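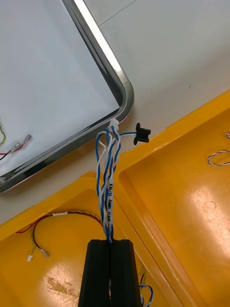
Last updated: August 1, 2018

Ticket title: Open day demo, harness sorting cell, right side keeps pausing

Hi again, Despina Manole here. I'm keeping everything on one ticket so Zamfira doesn't have to dig through my emails (sorry, Zamfira!). We run the Clava demo for the open day and the visitors love it, so I'd really like it to quit stopping in the middle of a pick.

What I see: the right arm goes to its bin, closes on a harness, starts up, and then Jurkar throws a "grip lost" warning and holds. The harness is still in the fingers when it does this! I clear it, it carries on, and a few picks later we're back where we started. A school group got to watch me clear it twice, and they clapped both times, which was sweet but not really the plan.

What I tried first:
- Restarted Jurkar. No change.
- Wiped down the finger pads. Better for a little while, then the same.
- Swapped the twisted harnesses for plain wire pairs. No warnings at all with those.

So I'm pretty sure it has to do with the twisted ones. They squash down when the fingers close, and I think the finger gap ends up smaller than the software expects for something that's being held.
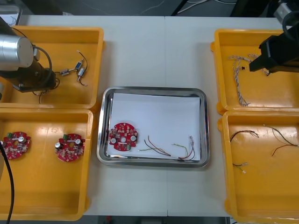

The left arm runs on the same settings and has been fine all morning, but it gets the small wired parts, and those don't give the way the harnesses do. I did try lowering the speed on the right one to 30 percent (Zamfira's idea on the phone) and it made the whole thing painfully slow with the same warning at the end of it.

Update, after lunch: Zamfira Avram called back and had me open the grip page. The grip check delay was set to 32 ms. She had me change it to 93 and save it under a new name, so it's now "Voicu open day" if anybody goes looking. Then I ran it with the twisted harnesses through the whole afternoon tour and got one warning, right at the start, before I'd remembered to load the new settings. My fault, not the robot's.

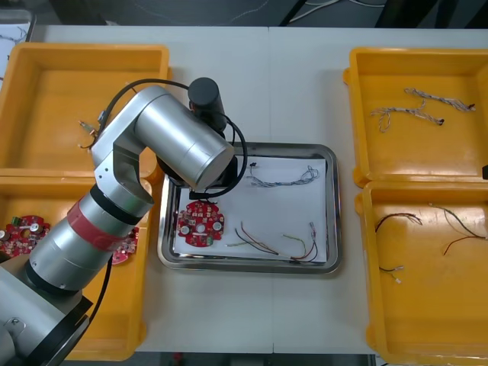
Left arm over the tray, board and wires laid out on the paper.

Still open:
1. Can the new delay be the default? I don't want to load it by hand every time we have guests.
2. The log fills up at 1,000 lines and drops the oldest ones, so I lost the first warnings from this morning. Can we make it longer?
3. Someone asked if they could bring their own cable for the arm to pick up. I said I'd check. Is that a no?

Please leave this open until I've done another full tour on the new settings. I'll add a note when I have.

Contact: Iso demo support desk | © 2018 Iso | Back to top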